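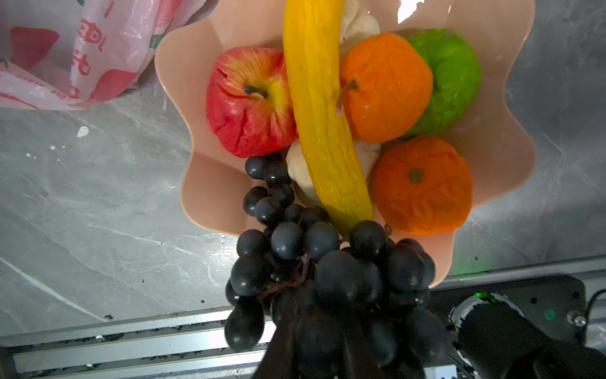
Fake fruit in the kitchen: yes or no?
Home & Table > Kitchens > Styling and Staging

Bisteo
Posted November 12, 2018

We list our place in May and I'm getting the kitchen ready early, being that sort of person. The counter is gray marble-look and it photographs like a parking lot. My sister-in-law gave me a bag of artificial produce and I put the lot in my pink bowl, the plastic one with the wavy rim. Apple, tangerine, another orange thing with a stem (persimmon?), black grapes, some cauliflower, and a long yellow item with bumps that I can't identify.

Two questions. Does fake fruit put buyers off? And where do the grapes go? Every time I set them at the front they hang over the edge.

Mulirby
Grapes are supposed to hang over the edge. Go look at any still life. Some Dutch guy spent a month painting exactly that.

As for buyers, they will poke the apple. Let them poke it.

Collier
I'm going to be the grump. Fake fruit says "dentist's waiting room, 1000 magazines, none of them recent." A bowl of real lemons costs next to nothing and smells nice. Also, who keeps cauliflower in a fruit bowl? I have never in my life walked past the fruit bowl and broken off a floret.

Bisteo
The cauliflower came in the bag, Collier. I don't make the rules.

Real lemons would be fine if I could trust this household with lemons. I bought a bag of 12 last time and seven went into somebody's science project.

Furukawa
The long yellow one sounds like a bitter gourd. My mother grows them, though hers are mostly green and we eat them before they get that far. Could also be one of those yellow cucumbers. Either way it's the best thing in the bowl and I'd lay it right across the middle, on the diagonal. Everything else is round. You need one thing that isn't.

Collier
A bitter gourd. In a pink plastic bowl. On fake marble. Next to an apple with wrinkles.

Furukawa
Real apples wrinkle. You've clearly never cleaned out my fridge.

Mulirby
The creases help, if you ask me. The perfectly smooth shiny apples are the ones that look fake from across the room. Same with the tangerine, if it's got a bit of texture on the peel you're in good shape.

My only edit would be the bowl. Pink is going to be the first thing people see, and they'll go home and say "the pink bowl house."

Bisteo
The pink bowl stays. I'd be thrilled to be the pink bowl house. The one down the street was "the smell house" and it took 14 weeks to sell.

There's also a knobby bright green one at the back. Lime? Pepper? I've turned it over several times and I'm no closer.

Furukawa
If you can't tell, neither can the buyers. Keep it at the back as a spot of green and don't take questions.

Collier
I still say lemons. But if you must — lose the cauliflower, wash the dust off the grapes, and put the bowl away from the sink so it doesn't look like you're about to rinse it.

Bisteo
That isn't dust, it's the bluish finish they come with. I know because I scrubbed at it for a while.

Cauliflower has been pushed down under the gourd as a compromise. Bits of it still show.

Mulirby
Good enough. Now what's going on the windowsill?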